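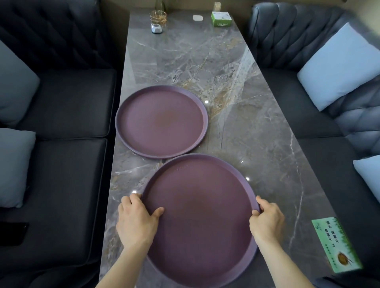 Ausgabe 39

Startseite Magazin Werkstoffe Pflege FAQ Kontakt
Lesezeit 6 Min.
Geteilt 36 | Kommentare 2

Häufige Fragen zu Naturstein-Tischplatten in Speiseräumen und Ausgaben
Redaktion: Sylvie Lachance, fachliche Durchsicht: Solange Friesen, Sevombridge

Die Antworten beziehen sich auf Platten aus Marmor und anderen Kalkgesteinen im Innenbereich. Für Granit und Quarzit gelten sie nur, wo dies ausdrücklich vermerkt ist. Fragen zur Unterkonstruktion wurden in den Teil Tragwerk verschoben.

Worin unterscheiden sich Fleck und Verätzung?
Ein Fleck entsteht, wenn ein färbender Stoff in die Poren eindringt. Die Oberfläche bleibt dabei unverändert, der Stein ist an der Stelle dunkler oder verfärbt. Bei einer Verätzung löst Säure den Kalkspat an. Die Stelle ist heller, stumpf und unter flachem Licht gut zu erkennen. Flecken lassen sich häufig mit einer Kompresse ausziehen. Verätzungen müssen mechanisch nachpoliert werden.

Schützt eine Imprägnierung vor Säure?
Nein. Imprägnierungen setzen die Saugfähigkeit herab und verlängern die Zeit, in der Öl, Kaffee oder Rotwein aufgenommen werden können, ohne Spuren zu hinterlassen. Die chemische Reaktion zwischen Säure und Calciumcarbonat läuft an der Oberfläche ab und wird davon nicht verhindert. Zitronensaft, Essig, Tomatensauce und kohlensäurehaltige Getränke sind sofort aufzunehmen.

Wie wird geprüft, ob eine Platte nachimprägniert werden muss?
Einige Tropfen Leitungswasser an mehreren Stellen aufsetzen und zehn Minuten stehen lassen. Danach abtupfen. Zeigt der Stein eine dunkle Zone, ist die Wirkung erschöpft. Die Prüfung gehört an die Sitzplätze und an die Ausgabekante; in der Plattenmitte fällt das Ergebnis meist zu günstig aus. In unserem Betrieb in Soltstead erfolgt sie jeweils im Januar.

Welches Intervall ist üblich?
Für das Mittel Boychuk setzen wir bei normaler Nutzung 36 Monate an. In Räumen mit durchgehender Speisenausgabe ist das zu lang, dort entscheidet allein der Tropfentest. Ein festes Intervall ohne Prüfung führt bei dichten Sorten zu Überschuss auf der Oberfläche, der als schmieriger Film zurückbleibt und mit Lösemittel abgenommen werden muss.

Wie lange darf die Platte nach der Behandlung nicht benutzt werden?
Das richtet sich nach dem Datenblatt des Mittels. Bei lösemittelhaltigen Produkten ist der Raum zu lüften, bis kein Geruch mehr wahrnehmbar ist. Wasserkontakt ist am ersten Tag zu vermeiden. Die volle Wirkung wird später erreicht, eine Tropfenprobe am selben Abend sagt daher nichts aus.

Woher kommen feine Kratzer?
In der Mehrzahl der Fälle von Quarzstaub, der unter Geschirr, Tabletts oder Geräten mitgezogen wird. Marmor liegt auf der Mohs-Skala bei etwa 3, Quarz bei 7. Unglasierte Fußringe an Keramik wirken ähnlich. Abhilfe schaffen trockenes Abwischen vor dem Eindecken, Filzgleiter an stehenden Geräten und die Anweisung, Gegenstände anzuheben und nicht zu schieben. Kunststoff selbst ist weicher als der Stein und verursacht keine Kratzer, wohl aber das Korn darunter.

Poliert oder geschliffen? 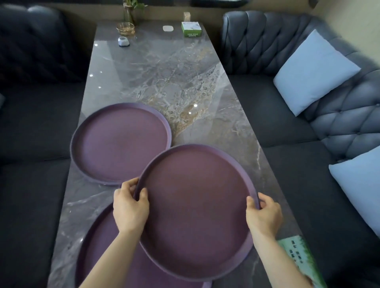
Polierte Flächen haben weniger offene Poren und lassen sich leichter abwischen. Jede Verätzung hebt sich auf ihnen jedoch deutlich ab. Geschliffene Flächen verzeihen in dieser Hinsicht mehr, nehmen dafür Fett schneller auf und müssen kürzer getaktet geprüft werden. Für Tische mit häufigem Kontakt zu Speisesäuren empfehlen wir den feinen Schliff. Ein nachträglicher Wechsel ist vor Ort möglich. Er verursacht Schleifschlamm, der vollständig abgesaugt werden muss.

Welche Reiniger sind geeignet?
Für die tägliche Reinigung pH-neutrale Produkte ohne Scheuermittel. Volia wird bei uns in der angegebenen Verdünnung verwendet, zweistufig, mit klarem Nachwischen. Nicht geeignet sind Entkalker, Sanitärreiniger, Essigreiniger und alle Mittel mit Zitronensäure oder Amidosulfonsäure. Seifen mit hohem Fettanteil bauen auf polierten Flächen eine Schicht auf, die Schlieren bildet.

Ist Flächendesinfektion zulässig?
Alkoholische Mittel sind bei kurzer Einwirkzeit in der Regel unkritisch, können aber Wachse und einzelne Beschichtungen anlösen. Chlorhaltige Mittel können die Politur auf Dauer stumpf machen. Produkte auf Peressigsäurebasis scheiden für Kalkstein aus. Vor der ersten Anwendung ist ein Versuch an der Plattenunterseite oder auf einem Reststück anzulegen.

Darf heißes Geschirr direkt abgestellt werden?
Der Stein selbst verträgt übliche Geschirrtemperaturen. Kritisch sind Temperaturwechsel an verklebten Stößen, gespachtelten Adern und harzgebundenen Rückseiten. Spachtelharz kann vergilben oder sich lösen. Untersetzer sind deshalb vorzusehen, vor allem im Bereich der Fugen.

Wie wird ein Ölfleck ausgezogen?
Saugfähiges Pulver, etwa Kreide oder Kaolin, mit geeignetem Lösemittel zu einer Paste anrühren und über den Rand des Flecks hinaus auftragen. Mit Folie abdecken, den Rand verkleben und fast 36 Stunden einwirken lassen. Danach die Folie abnehmen, trocknen lassen, abkehren. Alte Flecken erfordern mehrere Durchgänge. Die Behandlung nimmt auch die Imprägnierung heraus, die Stelle ist anschließend neu zu behandeln.

Sind Risse entlang einer Ader ein Mangel?
Nicht zwangsläufig. Adern sind verheilte Klüfte und in vielen Sorten ab Werk gespachtelt. Ein Höhenversatz oder ein mit dem Fingernagel fühlbarer Spalt, der beim Einzug nicht vorhanden war, deutet auf Bewegung in der Unterkonstruktion hin. In diesem Fall zuerst die Auflager prüfen, dann spachteln.

Wo finde ich die Unterlagen zur Platte?
Sorte, Oberfläche und verwendetes Mittel stehen im Plattenpass. Das Formular trägt die Nummer 664 und wird bei der Übergabe ausgefüllt. Fehlt es, kann bei Sevombridge eine Zweitschrift angefordert werden. Anzugeben sind Raum und Einbaujahr.

Vorheriger Beitrag Nächster Beitrag Nach oben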